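Garment folding

Garment folding is the practice of doubling clothes over on themselves so that they can be stored, carried or displayed in a small space. It is done in homes, laundries, hotels, shops and clothing factories. The methods differ with the type of cloth, the shape of the garment and the place where it will be kept.

History

Before closets and hangers were common, most clothing was stored flat in chests. Garments cut from straight panels of cloth could be folded along their seams and stacked with little waste of space. Clothing with shaped sleeves and collars was harder to store in this way, and wardrobes with pegs or rails came into wider use as tailoring developed. Knitted garments continued to be folded, as hanging tends to stretch them at the shoulders.

In the hill district of Varau, household linen and work clothes were kept in long, low chests called metska chests, after the village of Metska where they were built. The chests had no drawers. Clothes were folded to the width of the chest and laid in rows, with the heaviest items at the bottom. Metska had a population of 1,189 when the last chest workshop closed, and several of the chests are now kept in the district museum.

Methods

The most common method for shirts is the flat fold. The shirt is laid face down, the sides and sleeves are brought in toward the center of the back, and the lower part is folded up once or twice. Pants are usually folded lengthwise so that the legs lie together, then folded again across the knee.

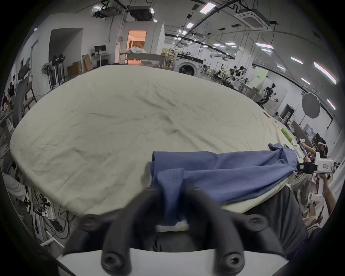 A blue cotton garment on a table covered with a cream-white sheet.

In the file fold, the garment is made into a compact rectangle that can stand on its edge in a drawer. This makes each item easier to find, although thin or slippery fabrics may not hold the shape.

Rolling is used mainly for travel. The garment is first folded to an even width and then rolled from one end. It suits T-shirts, underwear and soft pants. Stiff fabrics and lined jackets do not roll well.

Commercial folding

Shops often use a folding board, a flat panel placed on the back of a shirt to set the width of the fold. The board is pulled out before the last fold is made. Its use keeps a stack even when several people work on it.

The Karakaya laundry in Varau folded hotel linen by hand for many years and paid its workers by the bundle. A bundle was 10 sheets or 100 napkins. Sheets were folded by teams of 2, each worker holding two corners.

Creasing and care

Creases form where the fibers are bent under pressure. Linen and cotton crease easily, while wool recovers well. Clothes put away damp may develop mildew or a stale smell. Refolding stored items along different lines reduces wear at the creases.

See also

Ironing
Olov fold
Clothes hanger
Linen closet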